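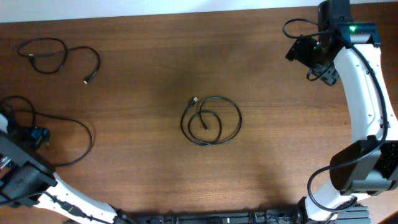
Dradgate Jutden im Test: zwei Arme, ein Kabelproblem

Bewertung: 3 von 5 Sternen
Gekauft bei: Fendness
Nutzungsdauer bisher: knapp drei Monate

Den Jutden habe ich als Bausatz bestellt, zwei Arme mit Greifern, dazu die Schiene, Netzteil und Steuerplatine. Der Aufbau hat ein Wochenende gedauert. Die Anleitung ist brauchbar, nur beim Einstellen der Nulllage der Gelenke fehlen zwei Schritte, die man sich aus dem Forum holen muss. Alle Schrauben waren da, eine Lagerschale habe ich leicht nachfeilen müssen.

Bei mir sollen die Arme lose Kabel vom Tisch aufnehmen und auf die andere Seite legen. Für so ein Gerät ist das eine unangenehme Aufgabe. Kabel sind dünn, biegen sich weg und liegen jedes Mal anders. Gegriffen wird trotzdem ordentlich. Bei flach liegenden Schlaufen kommen die Finger gut unter das Material, bei engen Wickeln rutscht öfter etwas durch. Damit hatte ich gerechnet.

Der Ausfall

Nicht gerechnet hatte ich mit dem, was im Juli passiert ist. Nach 50 Durchgängen ohne Auffälligkeit blieb der rechte Arm mitten in einer Bewegung stehen und sackte dann ab. Der linke fuhr seinen Ablauf weiter und drückte von der Seite gegen den Greifer des rechten. Ich saß daneben und habe den Stecker gezogen. Verletzt wurde niemand, am Gelenk hinter dem rechten Greifer war aber ein Zahnrad beschädigt.

Den Fehler habe ich zuerst in der Software gesucht und damit einen ganzen Abend vertan. Im Protokoll stand nur eine Zeitüberschreitung bei Servo 6, weiter nichts. Wichai Kaewmanee, mit dem ich den Aufbau gemacht habe, hat dann im eingeschalteten Zustand an der Leitung zum Greifer gewackelt, und der Fehler war sofort wieder da. Die Steckverbindung am Servo hat keine Verriegelung und wird bei weit gedrehtem Handgelenk auf Zug belastet. Irgendwann sitzt sie nur noch halb.

Zwei Dinge stören mich daran. Die Leitung ist zu knapp geführt, wenn man sie nach Anleitung am Arm festbindet. Und die Steuerung hält bei Verlust eines Servos nur den betroffenen Arm an. Bei zwei Armen auf einer Schiene müssen in so einem Fall beide stehen bleiben. In den Werkseinstellungen ist das nicht aktiviert, die Option heißt »gekoppelter Halt« und steckt im dritten Untermenü. Im Handbuch kommt sie nicht vor.

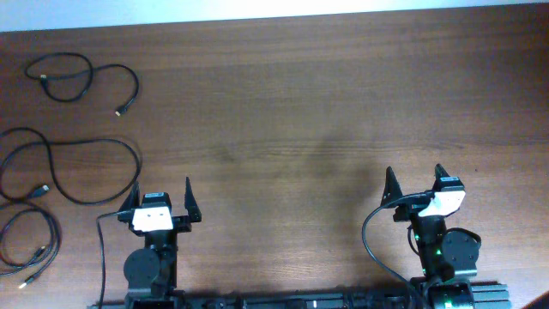

Auch die Statusanzeige hat bei der Fehlersuche nicht geholfen. Laut Datenblatt meldet Grün »betriebsbereit«. Tatsächlich zeigt sie bei meinem Gerät nur an, dass Spannung anliegt. Die beiden kleinen grünen LEDs am schwarzen Gehäuse des rechten Greifers leuchten bei mir auch dann, wenn das Servo keine Daten mehr schickt. Wer sich darauf verlässt und zum Nachlegen der Kabel zwischen die Finger fasst, geht ein Risiko ein. Ich schalte inzwischen vor jedem Griff auf den Tisch die Versorgung ab.

Reparatur und Support

Das Ersatzzahnrad kam von Fendness nach einer Woche und war kostenlos. Am Montag darauf hat sich außerdem Apostolos Politis aus dem Support gemeldet und meine Protokolldateien angefordert. Er hat den Punkt mit den LEDs bestätigt. Eine Änderung der Firmware sei geplant, einen Termin wollte er nicht nennen.

Bis dahin habe ich mir so geholfen:

- Leitung zum Greifer in weiterem Bogen verlegt, erst am Unterarm fixiert
- Stecker am Servo mit einem Tropfen Heißkleber gesichert
- gekoppelten Halt eingeschaltet
- Not-Aus-Taster in die Zuleitung gesetzt

Danach liefen 100 Durchgänge ohne Aussetzer. Der weitere Bogen kann beim Überkreuzen der Arme im Weg sein, deshalb habe ich den Schwenkbereich innen etwas begrenzt.

Für wen er taugt

Der Hersteller gibt eine Traglast von bis zu 600 Gramm an. Für Kabel spielt das keine Rolle, mit schwereren Teilen habe ich es nicht probiert. Wer löten und Protokolle lesen kann, bekommt ordentliche Mechanik. In einer Schule oder irgendwo, wo Leute ohne Einweisung an den Tisch gehen, würde ich den Jutden in der jetzigen Form nicht aufstellen. Einen Stern ziehe ich für den Stecker ab, den zweiten für die Werkseinstellung. Wenn die neue Firmware da ist, trage ich das Ergebnis nach.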